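Review: Folleo Butcher-Block Countertop With Double Sink Cutout
Woteo Residential Services, Kitchens and Fixtures

Rating: Recommended, with conditions

Woteo Residential Services reviews kitchen products that residents and property managers may wish to consider when a unit is renovated. This review covers the Folleo butcher-block countertop, installed in the shared kitchen at Adams House in July. The kitchen is in daily use for cooking and washing up, and the countertop has received no special protection beyond the care described in the manufacturer's booklet.

Price and ordering

The countertop was supplied in a 76-inch length at a cost of $1,356, including the sink cutout and the rounded front edge. Delivery, faucet and sink were billed separately. The ordering form is clear, but it asks for the position of the sink cutout before it asks for the sink model. Buyers should have the sink maker's template on hand before they begin. Changes after the order has been confirmed are charged as new work.

Installation

Installation took one working day, and the sink was connected the following morning. The slab is heavy and should be carried by two people. Folleo supplies the brackets and screws but not the sealant. The bracket holes are slotted to allow the wood to move with the seasons, and the installer should resist the urge to tighten them fully.

The cut edges around the sink arrived sanded but unsealed. The booklet mentions this only on its last page. We consider it the most important instruction in the entire document, and it should be printed on the packaging. Our installer applied two coats of sealant to the cut edges and let each dry overnight before going further.

Appearance

The wood is a light-to-medium brown, with the staves clearly visible along the full length. Color varies from one stave to the next, more so than the sample suggested. Residents have generally liked this. Managers who need an exact match between several kitchens should look elsewhere or order everything at one time.

The rounded front edge is well made. It is comfortable to lean against and easy to wipe, and it has not splintered. Under strong daylight the finish reflects a good deal, and dried water marks are easier to see beside the window than elsewhere.

Use beside the sink

The area next to a sink is the hardest test for any wooden surface. At Adams House the sink is stainless steel, with a smaller basin at the rear and a larger one at the front. The larger basin takes most of the cookware. The smaller one is useful for rinsing glasses and bowls, though a wide pot will not sit flat in it.

The tall gooseneck faucet leaves enough room to fill a stockpot. It also splashes when opened fully, and the wood to the right of the sink receives most of that water. We noted slight roughness along this strip after the first several weeks. Light sanding with 200-grit paper and a fresh application of oil restored it. Residents are now asked to dry the strip after washing up, and the roughness has not returned.

Dish soap, spray bottles and sponges kept behind the sink deserve some attention. A wet sponge left on bare wood overnight produced a pale mark, which faded after oiling but did not disappear. A small tray would have prevented it.

Heat and marks

The countertop should not be treated as a trivet. Folleo advises against placing hot pans directly on the surface, and we support that advice. Small frying pans are the usual offenders, as they are easily set down without thought. Glasses and bowls have left no lasting rings when the oil has been kept up.

Care

Folleo recommends oiling every month during the first year. The Wimus board oil used at Adams House goes on evenly and has little smell. We apply it on Friday evening, after the last meal, and wipe away the excess before breakfast. Kitchens that cannot be closed overnight may find this schedule difficult to follow.

Comparison with laminate

A laminate countertop costs less and asks for almost no care. It cannot be sanded when it is damaged, however, and swelling at the sink cutout usually means replacement. Properties with regular maintenance staff will get good service from the Folleo. For units that change tenants often, we continue to specify laminate.

Orders placed through Woteo should state the sink model, the side on which the cutout is required, and whether the edges are to be sealed before delivery. 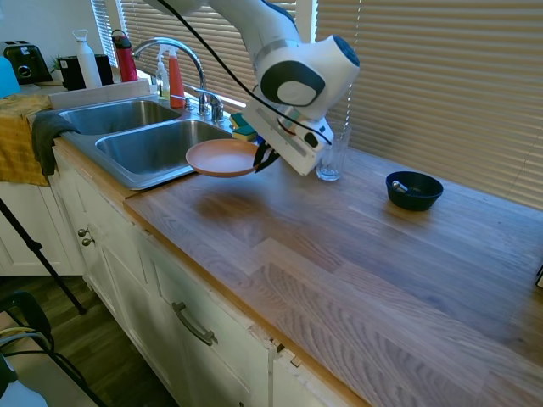
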